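From: Stiltance list member
To: Vintage electronics list
Date: May 16, 2024
Re: Tistitz ship's chronometer, dead display

I've had the back off the Tistitz unit again, so this is a follow-up to my note from last week. The clock came out of a coastal survey boat and has 106 chips on four boards, nearly all plain logic. The display lights but won't count.

The supply was my first suspect. It should give 5 volts and it was giving 4.3 under load. I replaced two capacitors and it now holds steady.

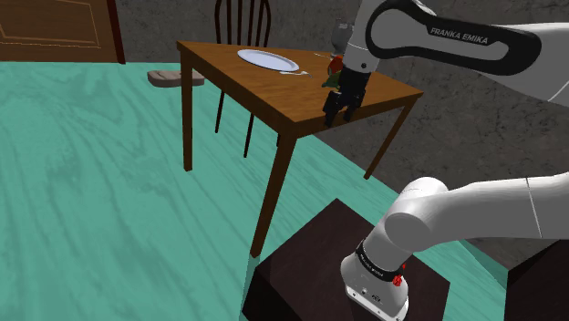

With that fixed, the divider chain still stops at the third stage. The crystal is running fine, and the first two stages divide as they should. Nurnalholm used the same board layout in their tide recorder, so if anyone has that manual, the drawing on the timing section would save me tracing it by hand.

What I plan to do next:

1. Lift pin 9 on the third divider and see if the reset line is being held low.

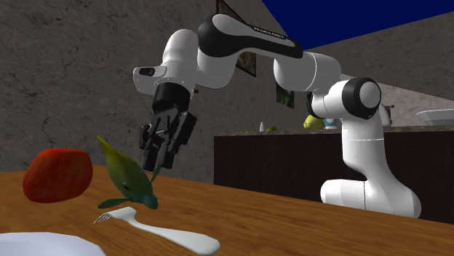

2. Check the wiring harness between boards two and three. It has 188 soldered joints and a few look grey to me.

3. Swap the divider with one from my Ó Gríofa parts lot. The label says 100 pieces, though I haven't tested any of them.

The colour coding on the harness doesn't match the sticker inside the lid – I'd go by the wires and ignore the sticker. 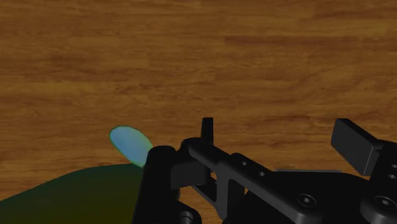 Ó Gríofa wrote:
> Before you lift any pins, look at the alarm switch. On my unit (serial 339) the alarm contact had corroded shut and it held the whole chain in reset. A bit of contact cleaner and it counted again. I have the Nurnalholm manual but can't scan it until July.

Thanks, I hadn't thought of the switch. I'll try that first and leave the pins alone for now. July is fine for the manual.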